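Manipulation Lab, Handout 5: Approach and Grasp on Cylindrical Objects

Course staff: Cledwyn Samuel (lectures), Alun Gape (lab)

5.1 Purpose

In Handout 4 the arm was moved to fixed joint positions. In this unit the gripper is brought to an object using the wrist camera view alone. The object class is the vertical cylinder. It has one symmetry axis, so the rotation of the gripper around that axis is free and can be chosen to suit the reach of the arm.

Each team of 2 works on one arm with the Skirnia control package. Recordings are saved through Louro, the logging tool installed in Lab 1. Teams that have not completed the joint limit check from Handout 4 may not enable the motors.

5.2 Definitions

Pre-grasp pose: the gripper is open, the object axis lies between the fingers, and neither finger is in contact.

Closing line: the straight line joining the two fingertips.

Lateral error: the distance from the object axis to the midpoint of the closing line, measured along that line.

Standoff: the distance from the palm to the near surface of the object, measured along the approach direction.

A small lateral error is tolerable because the first finger to touch will push a free object toward the center. A fixed object does not move, and the same error then loads the wrist joint. Treat every cylinder as fixed until it has been checked by hand with the motors off.

5.3 Reading the wrist view

The camera moves with the gripper, so the fingers keep nearly the same image region while the background shifts. Two consequences follow. First, finger pixels can be masked once and the mask reused, provided the opening width is unchanged. Second, a change in the apparent width of the cylinder indicates a change in distance.

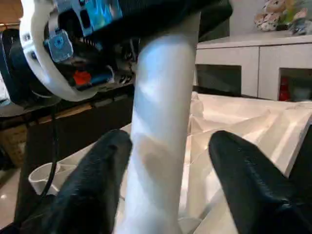 Figure 5.1. Wrist view with the fingers open and a white rod in the gap.

The rod in Figure 5.1 is slightly translucent and carries soft highlights. A plain brightness threshold is a poor choice for such a surface, especially with a white sheet behind part of it. The folds of the sheet produce short edges in many directions. The sides of the rod produce two long edges that run from top to bottom. Use the edge pair, and reject any candidate that does not extend over most of the image height.

The gray shadow band across the rod is a second source of error. Segment finders that work row by row tend to split the rod at the band and report two objects. Merge segments whose center lines agree before computing the axis.

Background objects such as the steering wheel at upper left also give strong edges. The rim is curved and fails the straightness test. Do not add a special case for it – the test must hold for any background.

5.4 Procedure

1. Open the gripper fully and record the finger mask.
2. Move to the start pose supplied in the Fledby file for your arm.
3. Detect the edge pair and compute the image center line.
4. Correct the lateral error at constant standoff.
5. Reduce the standoff in steps of 12 mm. Repeat step 4 after each one.
6. Stop at the pre-grasp pose. Save a frame before closing.
7. Close at low force and save a second frame.

If detection fails in step 5, back off by one step. Do not continue on the last known value.

5.5 Data to hand in

Log the center line, opening width and wrist pose for every run. Limit each log to 3000 samples; longer files are rejected by the upload script. The reference set, named Fuvedov, contains 390 labeled frames and is to be used for testing only. Tuning thresholds on it will void the result.

State the lateral error at the pre-grasp pose in millimeters, with the method used to measure it. Failed runs are included in the table and marked F.

Bench access on Saturday is by sign-up with Alun Gape. Handout 6 covers grasp force and slip.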